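Patgate Hardware Forum > Workstations > Refurbishing

Dell tower, drive swap and cable routing

killora_bench
Posted Feb 21, 2022
I have an ex-office Dell tower open on the bench and want to put a second drive in the bay under the power supply. It came with one 500 GB disk and a note saying it had been tested. Before I order anything: is it worth rerouting the SATA cable, or do I leave it as Dell had it? The slack loops down below the PSU cage, next to the power wires.
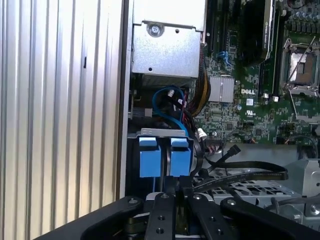
I would also like to know whether the blue carriers are interchangeable between the two positions. The ones I had in an older machine were handed and would only go in one way round. I have no manual for this one.

mzaki
Leave the routing alone. The slack is there so that the carrier can come out with the cable still attached. If you tie it back you will be cutting ties every time you change a disk.
Carriers: squeeze both sides, pull, try it in the other slot. If it needs force, it is the wrong one.
Magdy Zaki

brenent53
Disagree about the slack. I have had 3 of these back with the SATA plug worked half out of the socket, and in each case the loop had been caught when the side went on. One loose tie, well back from the connector, costs nothing.

mzaki
Then the plug was not latched. A tie does not cure that.

brenent53
Two of them had no latch on the cable. Not every lead does.

killora_bench
The carriers do swap, thanks. No force needed.
Next question is the graphics card. I only want this for file storage and the odd bit of drawing work, and I would sooner have less heat in the case. El Fassi are offering a small credit for pulled cards, but their list is vague about which ones they take.

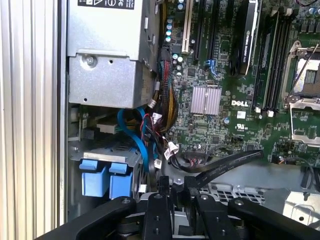
Heat is the wrong reason to pull a card, in my view. At idle it adds very little, and the drives sit at the other end of the case. Check first whether your processor has graphics of its own, as plenty of workstation chips have none and you will be left without a display. The lettering on yours says NVIDIA Quadro and stops there, so El Fassi will want the model from the label before they quote. For drawing work I would keep it.
Ferdinand Camenzind

killora_bench
Fair point about the display. I will look up the processor before I touch the card.

brenent53
While you have it open, blow out the chipset heatsink. Short bursts, 7 or 8 cm away. The fins clog long before anything else does.

mzaki
And use a soft brush first. On that we agree – the tie is still a waste of time.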